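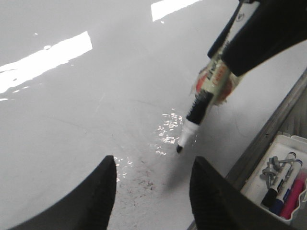 Pota Learning Spaces will fit glossy whiteboards in 900 classrooms and community meeting rooms, replacing boards that have become difficult to clean after years of daily use.

The first boards will be installed in July at the Cetow Community Centre, where three rooms used for adult literacy and English classes are being refurbished. Installation across the remaining rooms will continue in stages through the school holidays.

Each participating centre will also receive dry-erase markers, felt erasers and a printed care guide. Almost 2,000 teachers and tutors use the rooms included in the program.

“A whiteboard is still the piece of equipment our tutors reach for first,” said Lalit Singhal, Program Director at Pota. “Learners need to be able to read it from the back row, and it needs to wipe clean for the next class.”

Oriana Carrasco, Facilities Manager at Cetow, said centres had been consulted on mounting heights and the placement of boards in relation to ceiling lights.

Old boards in serviceable condition will be offered to local clubs. Centres wishing to nominate a room for a later stage should contact the Pota facilities office during business hours.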